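Home | Boards | New Posts | Search | Log In
Kitchen Garden Board > Seed Starting

**Paper cups vs. plastic trays for tomatoes**

**mudboots_568:** I'm sold on paper cups! Started 30 tomatoes in plain white ones from Meijer and the roots are gorgeous – thick, white, all the way down. Poke three holes in the bottom with a pencil, fill to the rim, water from below. Way more depth than my old trays, and I can shuffle them along the windowsill whenever the light moves.

**gritty_loam:** Glad it worked, but I disagree. Mine went soft by week four and two fell apart in my hands. Trays last me years.

**mudboots_568:** What cups, though? The thin water cooler kind does that. Hot drink cups have a lining and hold up great!

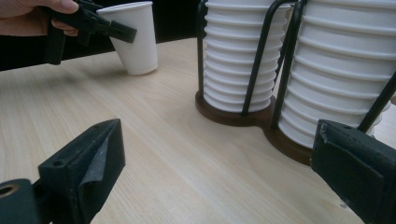 **Reply #4**

**pepperpatch:** Same cup shape I use. Love that narrow base, the whole root ball slides right out if you squeeze a little. I grew Kulumeck peppers this way and they were loaded clear into September.

**gritty_loam:** Narrow base is my other complaint, LOL. One bump and they tip. I'm sticking with my Zolto trays.

**pepperpatch:** Set them in a baking pan, packed tight. They don't budge!

**gritty_loam:** OK, that I might try. With six cups. Not 30.

Last updated: September
Thread views: 2723

Comments

**Graltunar:** Does the lining break down if you plant the whole cup?

**beanpole2000:** Mine didn't, found it whole when I pulled the plants. Take it off first.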